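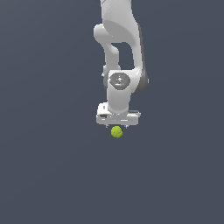
图3 仿真渲染图:白色机械臂自上方垂下,夹爪位于黄绿色网球正上方,背景为均匀的灰蓝色。

3.2 受试者与分组

本研究的受试者来自Ullska和Idano两个中心的神经内科门诊,均经临床诊断为早期帕金森病,Hoehn-Yahr分期不超过2级。纳入标准还包括:能够独立行走;入组前服药方案稳定;无明显认知障碍。合并周围神经病变、类风湿性关节炎或近期上肢骨折者予以排除。最终纳入40例,按中心和性别分层后随机分入训练组与常规护理组。随机序列由不参与评估的统计人员生成,装入不透光信封,由Campos中心统一保管。

两组受试者均维持原有药物治疗。训练组在此基础上接受上肢抓握与释放训练,常规护理组接受一般性的健康宣教和伸展活动指导。因干预方式的性质,受试者无法设盲,但运动评分由不知分组情况的评估者完成。评估者在研究开始前接受统一培训,并对同一批录像独立评分,意见不一致的条目经讨论后确定评分口径。

3.3 评估时点与指标

所有评估均在服药后的“开”期进行,时间固定在上午,以减少日内波动的影响。首次评估安排在入组当周,此后在干预结束时和随访结束时各重复一次。主要指标为运动功能评分中的上肢分项之和,左右两侧分别记录,分析时取症状较重的一侧。次要指标包括九孔柱测试完成时间、手指叩击频率以及患者自评的日常生活活动量表。

手指叩击由Fillura记录软件采集。受试者坐位,前臂置于桌面,听到提示音后以食指尽快叩击按键,左右手交替进行,每侧重复三次,取中位数。数据采集结束后共得到2240段有效叩击记录。信号中断或提示音响起前已开始动作的记录未计入这一数字。叩击间隔的变异系数按每段记录单独计算,再在个体内平均。

3.4 统计分析

连续变量先检验正态性,符合者以均值和标准差表示,不符合者以中位数和四分位数间距表示。主要指标采用线性混合效应模型,以组别、时点及二者的交互项为固定效应,以受试者为随机效应,并校正年龄、病程和基线评分。模型残差经图形检查,未见需要变换的情形。次要指标采用相同的模型结构,不作多重比较校正,相应结果按探索性结果解释。

缺失数据在混合模型框架下按随机缺失处理。另作一次敏感性分析,仅纳入完成全部评估的受试者。显著性水平取双侧0.05。

3.5 随访与脱落

随访期内有3例退出,其中两例因迁居,另一例因药物方案调整不再符合方案要求。三例的基线评分处于其余受试者的分布范围之内,已有数据均保留在主要分析中。训练组的出勤情况由治疗师逐次登记,缺席后允许在同一周内补训一次,超过期限的不再补。

Idano中心在5月更换过一次九孔柱测试器材,新旧两套器材的孔径和柱长一致,但底板高度略有差别。为此,有19例受试者在更换后用两套器材各测一遍,完成时间的差值未显示系统性偏移,因此未对更换前后的数据另作校正。底板高度的差别仍作为一项局限列入讨论部分。

3.6 伦理与数据管理

研究方案经各中心伦理审查通过,全部受试者签署书面知情同意书。原始评分表以纸质形式保存于各中心,录入时采用双人独立录入,不一致处回查原表。数据库锁定前的逻辑核查由Fasil Gidey负责,核查内容包括评估日期的先后次序、量表分项与总分是否相符,以及左右侧标记是否前后一致。锁定之后未再修改任何条目。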